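Search this site Search Enter keywords

4.2 Address length and recall

Sokthorpe panel first. 54 evening addresses by the head of government, all broadcast during the Gundasero border crisis, transcribed and coded by 2 readers. Median length about 800 words. Unity language (we, together, our people) in nearly every opening, much less in the middle, back again at the close. Same pattern as Gillies found for radio, though there the closings were weaker.

Recall was tested the next morning by phone. Listeners kept the opening line and very little else. Policy content mostly lost, inculding the ration changes, which the Pletetti codebook marks as high salience. We did not expect that.

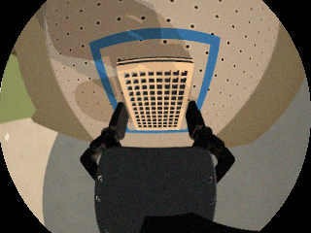

Figure 3.

Does a longer address weaken the unity message? Length had little effect on whether the opening line was remembered, but addresses running past 20 minutes lost listeners before the closing appeal, so the second statement of unity went unheard.

Regional split is small. Border districts recalled more place names, the capital more names of ministers. Turnout effects not tested here, see section 5. One caution, the phone sample leans old and teh younger listeners mostly got clips, coded seperately in the appendix.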